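Storing Dragon Fruit and Other Soft Fruit at Home

Posted by Mizanur Sheikh, July 8, 2021

Dragon fruit used to be something I bought one at a time. Now the market in Pallstead has them by the box for most of the summer, and the price drops if you take several. That leaves you with the job of getting them sorted and put away before they go soft. These are the habits that work in my kitchen. Most of them will do for mangoes, peaches and plums too.

Picking them out

Look for skin that is bright and even in color. A few small marks are fine. A lot of brown blotches, or a wet patch near the stem end, means the fruit is bruised or old. Press with your thumb the way you would press an avocado. It should give a little. If it is hard, it can sit on the counter for a day or two. If your thumb leaves a dent, eat it the same day or leave it at the store.

Check the tips of the scales as well. Green tips that are still firm are a good sign. When they are brown and dry and snap off in your fingers, the fruit has been sitting around for a while. The flesh may still be all right, but it won't keep.

Don't pick them up by the tips. They tear, and the skin splits where they join. Hold the fruit around the middle.

Getting them home

Put heavy things in one bag and soft fruit in another. I keep a few thin plastic bags folded in my coat pocket for this. Tie the bag loosely or leave it open. On the drive home I set the fruit on the floor of the car behind the seat, where it can't roll.

Take the fruit out of the bags when you get in. A closed plastic bag holds moisture, and one damp night is enough to start mold around the stem. If you want to use the bags again, turn them inside out and hang them over the faucet until they are dry.

The basket

A plastic basket with holes in the sides is the best thing I have found for fruit like this. Mine is a plain white one from the Kistine store and it has lasted for years. Air gets in from all sides, it weighs almost nothing, and it can be washed in the sink with dish soap and an old toothbrush for the holes.

Keep to one layer if you can. Dragon fruit are heavier than they look and the ones at the bottom get pressed. Larger ones can stand upright at the back with the tips pointing up, and the rest can lie on their sides in front.
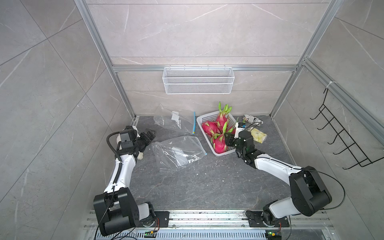

If the holes have sharp edges on the inside, run a bit of fine sandpaper over them, then rinse. You only have to do this once. A folded dish towel in the bottom also helps with very ripe fruit, but change it every couple of days or it will start to smell.

Keep the basket out of the sun and away from the stove. Bananas go somewhere else. They give off a gas that ripens everything near them, and I have lost a whole basket of peaches that way. On the other hand, if you have hard fruit that you want ready sooner, put one banana in with it overnight.

Sorting

Go through the basket every morning while the coffee is on. Lift each piece out and look at the underside, where trouble usually starts. Move the ripest ones to the front. Anything with a soft spot goes to the cutting board, and the good part gets eaten or frozen.

Wash dragon fruit right before you cut it. Washing before storage leaves water under the scales and it doesn't dry well there. A quick rinse under the tap is enough, then wipe with a paper towel.

In the refrigerator

Ripe fruit that you can't get to goes in the refrigerator. I put each one in its own bag with the top left open, in the vegetable drawer – the back of the shelf is too cold in my refrigerator and the skin goes dull. Uncut, they usually last another week.

Cut fruit should go in a box with a tight lid. Half a fruit can be laid cut side down on a saucer and covered. Try to eat it by the next day. After that it gets watery.

Freezing

Cut the fruit in half lengthwise, run a spoon between the flesh and the skin, and lift the flesh out. Cut it in cubes and spread the cubes on a tray so they don't touch. When they are hard, pour them into a freezer bag and press out the air. Write the month on the bag. I found one from March last week and it was still fine in a smoothie.

Red-fleshed fruit stains. Use a plastic or glass board for it and wipe the counter right away. If it does get on a dish towel, rinse with cold water first and then wash as usual.

Cleaning the counter

Sticky drips are easy to miss on a dark or patterned counter. Wipe it down with warm water and a drop of soap after sorting, then go over it with a dry cloth. On natural stone, leave out the vinegar and lemon, which can dull the finish. Tile behind the counter only needs a damp cloth, unless juice has gotten into the grout. For that, baking soda mixed with a little water and left for ten minutes will usually do it.

The basket gets washed each time it is empty. Shake it over the sink and stand it on end to dry before new fruit goes in.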